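Skollham's fall sale moves to September, with a workshop's bows at the center

12 shares
3 comments

The Skollham auction room will hold its fall sale of stringed instruments a month early this year, in September. The 181 lots include a large group of cello and viola bows from the Kozłowski workshop in Trusville, which closed last winter. We spoke to the head of the strings department at the saleroom, a former orchestral violist who has run the sales since they began.

The change of month came from the buyers. "Players were telling us that by October they were already into their season and couldn't get here to try anything," she said. "In September they can still take a day off."

Viewing runs for four days and opens at 10 a.m. Every bow can be played, and there are two practice rooms upstairs. She asks people to bring their own instrument. "You can't judge a bow on a cello you don't know. We have a house cello, and it's fine, but it isn't yours."

The Kozłowski bows carry estimates from $726 to $1,438, and 11 of the lots have no reserve. She expects students to bid against dealers on those. "A working bow at that price is what a teacher wants for a pupil going off to college. The dealers know it too."

Two of the viola bows have been rehaired. The rest are being sold as they left the workshop, and the condition reports say so. She has stopped having everything restored before a sale - it added cost, and some buyers wanted to use their own repairer anyway.

Asked about fakes, she said the bigger problem is honest confusion. Labels get moved and bows get restamped. "Somebody's grandfather was told it was French, and the family has believed it for 60 years. I have that phone call most weeks." When the department can't agree on a maker, the catalog gives a region and a date range and leaves it there.
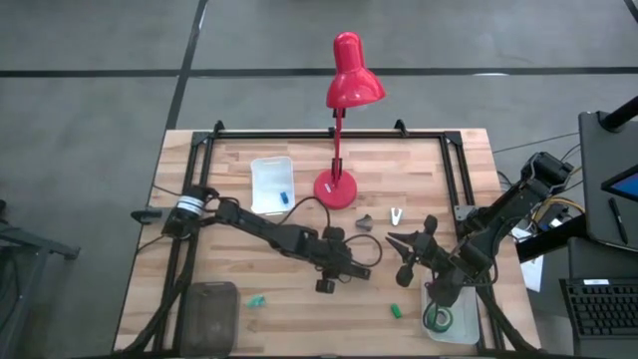

A workbench with a red desk lamp.

The printed catalog goes out to 1,000 subscribers, and the full list is online through Indon, the bidding service the saleroom moved to last year. Phone bids need to be booked by noon on the day before the sale.

She will not be bidding herself. Staff aren't allowed to, and she already has two bows more than she needs. "There's a viola bow in there I'd have liked, around the middle of the sale. I'm not telling you the lot number."

3 comments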